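Chapter 6
Writing Rules That People Will Follow

Every robot lab has two sets of rules. One is laminated and hangs by the door. The other is what people do at 4 p.m. when the demo is due. This chapter is about getting the two sets onto speaking terms.

Our running case is the Irdale bench, a modest setup where an arm learns to handle a small lidded container. It is hard to imagine a gentler job. The first rule book for it, drafted by Laurier Grewal one October, came to 429 clauses. Clause 17 defined "lid."

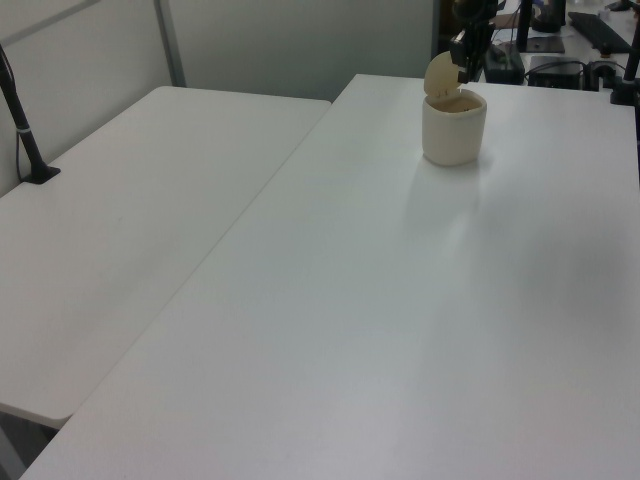
Figure 6.1 Gripper and open lid at the Irdale bench.

Contact is where most standards earn their keep. A rule that says "avoid excessive force" will be obeyed by everyone, as each reader gets to decide what excessive means. Grewal's second draft named a limit, a person who could change it, and a place to write the change down. It was a third as long and twice as unpopular.

The next argument was over what counts as "clear." The Zalton team held that a gripper is clear once it has let go. The Akbari team wanted open fingers and visible space between gripper and object before anyone reached in. They argued through two lunches - the sandwiches were good - and Akbari won.

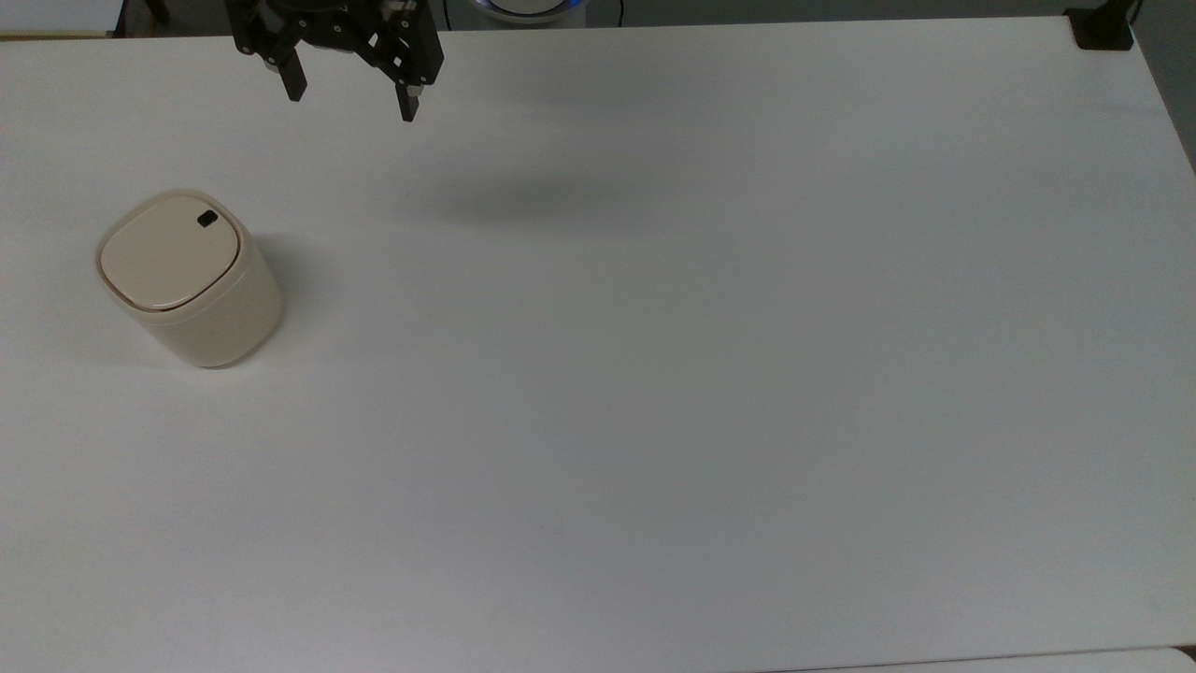

6.1 The Idle Arm

People respect a moving arm. A still one gets treated like furniture, and coats have been hung on worse. An arm that is holding position may still have power to its motors, and the next command won't check who is leaning over the table. Treat "paused" and "safe to approach" as separate states, and give each its own line in the log.

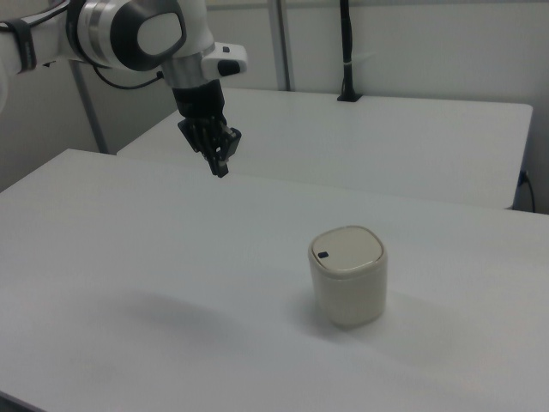 The Ganura checklist handles this in one sentence: state the mode out loud before you reach. New staff feel silly doing it for up to 17 days. After that they feel silly when they forget, and the rule has become a habit.

Before reading on, find the longest rule in your own workplace and ask three colleagues what it says. Keep their answers for Section 6.2.

Reader comments (3)

benchrat: Our longest rule is 600 words and concerns the coffee machine.

M. in Maintenance: Agree on saying the mode out loud. Still feel silly, year four.

torque_wench: Does anyone have clause 17? Asking for a lid.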